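I've been going back and forth on Niltero's assembly kit for most of the summer, and I think I've finally landed somewhere, so let me get it down before I change my mind again.

Quick background if you haven't run into it. Niltero sells a package for small shops that build or rework desktop computers. You get a fixture plate with holders for your parts, a set of gripper fingertips, a wrist camera, and the software that ties it all together. You bring your own arm. The kit is $3,642, and then it's $134 a month for the software, which is where my trouble starts.

But first the good stuff, because there's a lot of it! The fixture plate is great. I used to lay parts out on foam and tape (yes, tape), and every time somebody bumped the table I was re-teaching positions for an hour. With the Niltero plate the boards stand up on edge in their slots, the fingers can get at them from above, and when I lift the plate off and put it back, it goes back to the same spot. I'd buy the plate all by itself if they'd let me. They won't. I asked.

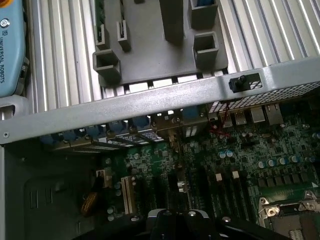 The other thing they got right is that you work inside a real case. So many demos I've sat through use a bare motherboard bolted to a nice flat surface with acres of room on every side. Anybody who has put a card into a tower knows that's the easy version. There are walls, there are wires in the way, there's always a bracket right where your knuckles want to be. Kirsten Frandsen, who set up the same kit over at Votaswood, told me she threw out her first two weeks of programs once she started using full chassis, and she was happy to do it.

Okay, so the subscription. What bugs me is what happens if you stop paying. The arm still moves, and the gripper still opens and closes, but the part positions you taught are locked up in their format and you can't get them out. I taught those! I stood there with the pendant for days! I don't mind paying for updates and a phone number to call. I do mind renting my own work back.

Prodromos Tsolakis and I have argued over this plenty. His take is that I'm comparing it to free when I should be comparing it to a year of my own time, and that the Stoka kit, at $1,668 with no monthly fee, comes with a manual so thin you end up paying in weekends. He has a point about the manual. I borrowed a Stoka for a bit and got 4 support replies in a month, three of them asking for my serial number.

Still, I'd rather lose a few weekends once than pay every month forever. If Niltero adds a plain export button, I'll take all of this back and tell everyone I know to buy one. They've been hinting at something for October. Until I see it, my advice is to get the demo, play with that lovely plate, and ask the sales rep about export before you ask about anything else.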